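Quinlan Hall – room and stores check
Date of check: February 15, 2024
Checked by: Imre Barta
Read and countersigned: Nayeli Bermúdez
Last check: October

Marks used: OK, Fix, Look again

1. Foam floor mats
Seams lie flat when walked across in socks and in shoes: OK
Tabs fully pressed in along the outer edges: Look again
Mats stay put on the grey floor when pushed with a foot: Fix

Comment: The sheet that came from Vomer says the tiles "will not part in normal use". I would like to know whose normal use. I pushed at the long seam with my heel and it held. Then I pushed at an outer corner and it slid 5 cm without much effort. The grip tape bought after the last check is still in its wrapper in the cupboard, so I can't say whether it works. I doubt it does much on a dusty floor, and the floor under the tiles was dusty.

2. Edges and trip points
Outer edge visible from the door: OK
Loose fabric kept clear of the edge: Look again
Border strips fitted: Fix

Comment: The toothed edge is still bare. We were told in October that border strips had been ordered. I have seen no strips and no order. Toes of soft shoes catch in the gaps, and so do the feet of the stacking chairs. Cloths and throws should not be left lying by the mat, whatever colour they are. A bright one is easier to spot but you can still go over on it.

3. Drinks and trays
Drinks kept in a tray when taken on to the mat: OK
Tray sits level, not across a seam: Look again
Cans taken off the mat when finished: Look again

Comment: I was against allowing drinks on the foam at all and I still am. The open tray is better than nothing. It will hold a can upright if the can is put down straight. 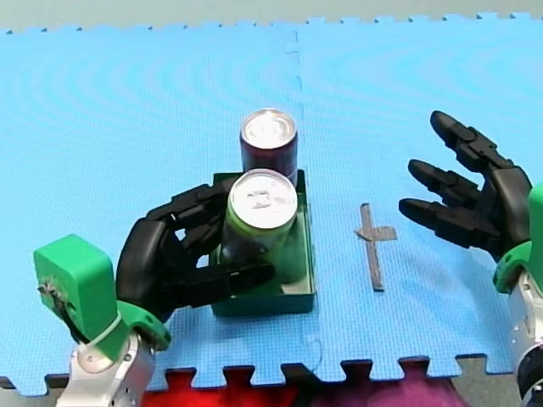
My worry is the seam. Anything spilt next to a join goes through it and sits underneath, and the top can be wiped as often as you like. I lifted one tile near the sink and found a sticky ring on the floor, nearly the width of a saucer. The log says that tile was lifted and cleaned 14 days ago. Perhaps it was.

4. Cleaning
Spray bottle labelled: OK
Tiles lifted and floor wiped beneath: Fix
Log filled in: OK (see comment)

Comment: The log has 7 entries in the same pen and, to my eye, written at one sitting. Brulero foam cleaner is in use. It claims to dry in 10 minutes. I timed it with the heating on and it took twice that, and the surface was slippery until then. Put the wet floor sign out, and leave it out.

5. Storage
Spare tiles stacked flat: Fix
Midum shelving fixed to wall: OK

Comment: Spare tiles are on end behind the door and have started to bow. A bowed tile won't lie flat again because somebody stands on it – I have heard this suggested twice. The shelving is solid. I pulled hard.

To do before next check
Fit grip tape or send it back – Imre
Find the order for the border strips – Nayeli
Lift every tile, wipe, let dry, relay – Nayeli and Imre
Spare tiles flat on the bottom shelf – Imre

Note from N.B.: Strips were ordered, I have the slip. Agree on everything else except drinks. The tray stays for now.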